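Home and Garden Help > Furniture > Care and repair

White patches on dining table where the plates go

Viewed 281 times

kettle_on_twice
Posted Oct 18, 2022

We have an Akico dining table, light wood top, bought new in March. It seats four if nobody minds elbows. It cost more than we meant to spend and I would like it to last.

There are now three cloudy white patches on it, each the size of a saucer or a bit bigger, and one longer smear near the end where I usually put the serving dish. They are all in places where plates sit. We always use placemats, so I don't understand how the heat is getting through. You can't feel the patches with a fingertip. They show up worst in the morning when the sun comes in low, and by the evening I can almost talk myself into thinking they have gone.

The leaflet that came with it says "wipe with a damp cloth, dry at once, avoid harsh products" and nothing else. It doesn't say what the finish is. I rang the shop and the person I spoke to said it was "sealed", then said it was "oiled", then said they would ring me back. That was two weeks ago.

I have tried washing-up liquid in warm water, and rubbing with a dry cloth. Neither did anything. My mother says mayonnaise. My neighbour says toothpaste. I have not put either of them on it so far.

What I want to know is:

How do I find out whether it is oiled or varnished?
Can the marks be got out without doing the whole top again?
What sort of mat stops it happening?

I have a tin of Vorkilska furniture oil in the cupboard from doing a bench, if that is any use.

garden_end_terrace

I had the same thing on a different table. What you have is moisture, more than burning. When something hot goes down, the steam and the heat push damp into the top of the finish and it goes milky. A black or dark brown mark would mean it had gone right through to the wood and that is a much bigger job. White is good news as these things go.

Finding out the finish first. Pick a place you never see, such as the underside of the overhang, but check that it has been finished the same as the top. Some makers leave the underside bare or only give it one thin coat. If it looks different underneath, use the very edge of the top at the end nearest the wall. Put one drop of water on it and leave it for ten minutes. If the drop stays up as a bead and leaves nothing behind, it is probably varnish or lacquer. If it sinks in a little and leaves a darker spot that dries out later, it is oil, or there is hardly any finish left. Wax sits somewhere between. You can also drag a fingernail across it gently. Wax comes up as a faint greasy line under the nail.

Do not put your Vorkilska on until you know. Oil on top of varnish doesn't soak in. It stays sticky, collects crumbs and has to be got off again with white spirit. I have done this and it took up a Sunday.

If it is varnished, try warm air before anything else. A hairdryer on low, held a hand's width off and kept moving, for a few minutes at a time. Let the wood cool and look again. Fresh marks can go completely. Marks that have been there for months may only fade. Don't turn the dryer up to hurry it along, you can soften the finish and then you have a dull ring to deal with as well as a white one.

If warm air does nothing, the next step up is an iron on its lowest setting with no steam, over a folded cotton tea towel. Empty the water out of the iron first. Press for a few seconds, lift, look, repeat. Some people won't do this on lacquer and I understand why. I would only do it on the patch nearest the wall to begin with.

If it is oiled, life is easier. Rub the patch very lightly with fine paper, 800 grit if you can get it, going along the grain and never across. You are only taking the top off. Wipe away the dust, put on a small amount of oil with a lint-free cloth, leave it for as long as the tin says and then wipe off everything that hasn't gone in. The patch may look darker than the rest for a week or so. If it still stands out after that, do the whole top with one thin coat and it will even out.

One warning. Rags with oil on them can heat up by themselves and catch fire. Lay them out flat outside to dry, or put them in a jar of water with a lid on. Don't ball them up and drop them in the kitchen bin.

As for the mats, it depends what yours are. Thin woven ones look nice and do very little. They stop scratches and catch gravy. Heat goes straight through them, and a plate that has been warmed in the oven is a good deal hotter than one out of the cupboard. If you warm your plates, I would say you've found your answer. 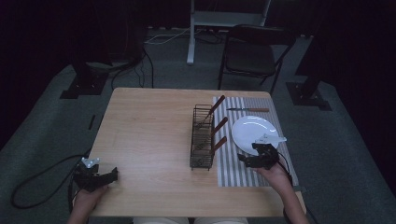

Striped placemat in grey and white with a plate on it.

Also look at what happens after the meal. A lot of people wipe the mats down and put them straight back on the table. Any damp underneath then has all night to get into the finish. I stand mine on edge against the tiles until they have dried off and only put them back at the next meal. It looks untidy but I haven't had a new mark from it.

For the serving dish you need a proper trivet, one with feet so that air can get underneath. A mat is not enough for anything out of the oven, whatever it says on the label. Cork is decent. Thick felt is decent for warm plates but not for an iron casserole.

brush_and_bucket

toothpaste worked on mine. plain white kind not gel. dab on a wet cloth, rub round and round, wipe off. took 5 mins

kettle_on_twice

Thank you both. The underside is finished the same as far as I can see. I did the drop of water on the edge at the wall end and it stayed up as a bead, no mark at all afterwards, so I think that means varnish. And yes, we warm the plates. We always have. I hadn't thought of it as being the plates, I had been blaming the mats.

Will try the hairdryer at the weekend. Is toothpaste safe on varnish or not?

sawdust_on_the_stairs

Toothpaste is a mild abrasive. It will take out a shallow mark by rubbing away the top of the finish, and if your table has a high shine you will swap a white patch for a dull one. On a satin or matt finish it goes the other way, and you end up with a shiny patch. If you get the pressure exactly right you may not notice. I repaired furniture for 11 years and a fair share of the tables that came in had been "toothpasted" by somebody. So I would leave it till last, or leave it out.

Mayonnaise does work sometimes, to be fair to your mother. It is the oil in it that does the work. It fills in the tiny gaps that make the finish look cloudy. Petroleum jelly does the same and doesn't smell. Put on a thin smear, leave it overnight, wipe it off in the morning. It can't do much harm to a varnished top so long as you wipe it off fully. I would do that after the hairdryer and before the iron.

I agree with most of the long answer above, with two changes.

The water drop test tells you less than people think. A well-kept hardwax oil finish will bead water just like varnish does, and a lot of light-coloured tables are sold with hardwax oil on them. A better check is a cotton bud with a little methylated spirit on a hidden spot. Hold it there for a few seconds and roll it. If the finish goes tacky, you have shellac or possibly a lacquer. If nothing happens, it is a modern varnish or a hardwax oil, and for those you would treat a white mark the same way to start with: warm air, then petroleum jelly, then stop and think. Open a window while you do it and keep it well away from the hob.

The other change is the iron. I wouldn't use it on a table bought this year. If it's a finish fault, the shop should be dealing with it, and once you have been at it with an iron or sandpaper they will say you caused the damage. Write to them instead of ringing. Ask for the name of the finish and the maker's care instructions. Give them a date to answer by. "Wipe with a damp cloth" on its own is poor for a dining table, and a top that can't cope with a warm plate on a mat is not much of a dining table either.

If you do end up paying someone, a refinisher came out to a friend of mine in the Evangelista end of town and charged £89 to take marks out of one top, done in the house. A full strip and recoat will be a lot more than that and the table has to go away for it.

There is a paste called Anero sold for ring marks. It is a fine abrasive in oil. I have used it on old varnish with good results, and on new matt finishes it leaves a sheen. Test it somewhere hidden if you are tempted.

On mats, I wouldn't buy new ones. Put a thin cork sheet underneath the ones you have, cut a little smaller than the mat so it doesn't show -- it costs next to nothing and comes on a roll. Don't use anything rubber-backed or PVC on a varnished top and leave it there. Some of them react with the finish over time and stick, and that mark does not come out.

kettle_on_twice

Update. The hairdryer got rid of two of the round patches and most of the third. The long smear is still there, fainter. I left petroleum jelly on it last night and it is better again this morning, though that might be the cloud. I'm going to do the same tonight.

I have written to the shop. Cork is ordered. The plates are coming out of the cupboard cold for now, and I have had complaints.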